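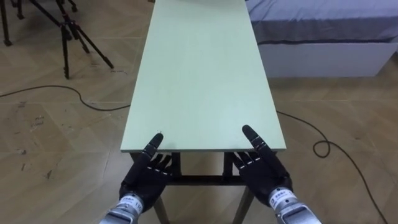
How I Finally Got My Kitchen Drawers to Stay Sorted

Posted in July by the Clamomel home desk
6 min read

My kitchen has nine drawers and for years eight of them were junk drawers. The ninth held dish towels, plus one bicycle pump. I'd do a big tidy every spring, feel very pleased with myself, and by the time school let out I'd be digging for the vegetable peeler under a pile of takeout menus again.

This year I did it differently, and it's July now and the drawers are still fine, so I'm writing it down while I remember what I did!

Empty one drawer at a time

I used to pull everything out at once. Please don't. By lunchtime you've got every spatula you've ever owned spread over the counters and dinner is going to be cereal. One drawer, start to finish, then close it and go do something else. I set a timer for 60 minutes and most drawers took far less than that (the one by the phone took two rounds, and I'd rather not talk about the batteries).

Wipe the inside with warm water and a drop of dish soap, and get an old toothbrush into the corners. If there's something sticky that won't budge, lay a wet cloth on it and walk away for ten minutes. It'll lift. Leave the drawer open until it's properly dry before anything goes back in, especially if it's bare wood.

While it's empty, look at the slides

Metal slides collect crumbs and dog hair and a kind of gray paste I don't want to think about. Run the vacuum crevice tool along both sides, then a dry cloth. If the drawer still drags after that, check the screws – mine had worked loose on nearly every one, and a quarter turn with a screwdriver fixed them. For wooden runners, rub a plain white candle along the edges where wood meets wood. My drawers are old enough to have both kinds, for reasons known only to whoever built this kitchen, and the candle ones now glide better than the metal ones.

Skip cooking oil. I tried it once and it turned to glue by fall.

The sorting part

I don't do the three-box thing with keep, toss and donate. I do one box, and I call it the porch box. Anything I'm not sure about goes in there with a strip of tape on top saying which drawer it came from, and it lives on the back porch for a month. If I go out to get something, it has earned its place back. Everything else leaves on a Sunday when I'm running errands anyway.

Out of the first four drawers, 32 things went into the porch box (I counted, I was curious) and I went back for two. One was the good ice cream scoop. The other was a tiny whisk I use for hot chocolate and apparently can't live without.

Put things where your hand already goes

This was the big one for me. I'd always put the cooking tools in the top drawer next to the sink, where my mother kept hers, and the stove is on the other side of the room. So I spent a couple of evenings cooking normally and sticking a note on whichever drawer I reached for first. The notes were wrong about half the time compared to what was inside, and that told me where everything should live.

My list ended up like this:

Right of the stove: wooden spoons, tongs, the flat spatula, thermometer
Left of the stove: potholders and trivets
Next to the sink: peeler, scissors, can opener, vegetable brush
Under the toaster: bread knife in its sleeve, butter knives, bag clips
By the back door: tape, string, matches, flashlight, one pen that works

Knives with no sleeve go on a rack up on the wall. I've reached blind into a drawer and found a paring knife exactly once, and once was plenty.

Dividers, cheap and otherwise

I bought a set of spring-loaded dividers from Grultcombe and they're good, but you only need them in deep drawers. In shallow ones I use the bottoms of cereal boxes, cut down to two inches and covered in leftover shelf paper. They last a year or so and when they get grubby you throw them out and make more. Small cardboard jewelry boxes are perfect for bag clips and corn holders.

Measure the inside of the drawer, and measure the height too! I once came home with a beautiful bamboo tray from Carvalho that fit side to side and front to back and then stopped the drawer from closing. It holds my paintbrushes now.

To keep trays from sliding to the back, put a dot of poster putty under each corner. Rubbery liner works as well, though I find it holds on to crumbs.

The two-minute reset

While the coffee is brewing I open one drawer and fix whatever has wandered. That's all the upkeep there is. Some mornings it's one spoon facing the wrong way. After a holiday it's worse – company puts things away so kindly and so randomly – and I might do three drawers before the pot's done.

A few odds and ends

Rubber bands go bad in a warm drawer. Keep a dozen, replace them when they crack.

Tie string to a nail inside the drawer front and it won't roll off and tangle.

If a drawer smells musty, an open dish of baking soda overnight does more than any scented sachet.

Store birthday candles somewhere cool. Ours melted together in the drawer over the dishwasher, and we had one very large candle that year.

Next up for me is the cabinet with the plastic containers. I have 60 lids and I'm afraid to count the bottoms, so if you've got a system that works, send it in!

Get Clamomel tips in your inbox every Sunday. Enter your email to subscribe. You can unsubscribe at any time.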